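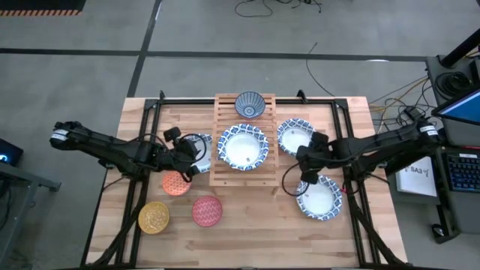 Two robot arms over the work table at the Rutport shared workshop, with bowls and a slatted rack between them.

Two members of the Rutport shared workshop have spent the winter building a pair of robot arms that they hope will put away dishes. Nevzat Güler and Felicidad Layug started the project, which they call Çınar, in February.

The arms are mounted on opposite sides of a wooden table inside a black metal frame. Bowls of different sizes and colors serve as the test load, and a wooden rack stands in the middle.

Güler said parts have cost $2,000 so far, paid by the two builders. The workshop added $200 for cables and clamps.

"The big bowls are easier than the small ones," Layug said. "We are still changing the grippers."

The pair plan to show the arms at the workshop's open evening on May 5, 2023. Entry is free, and visitors should use the Brastholm Street door.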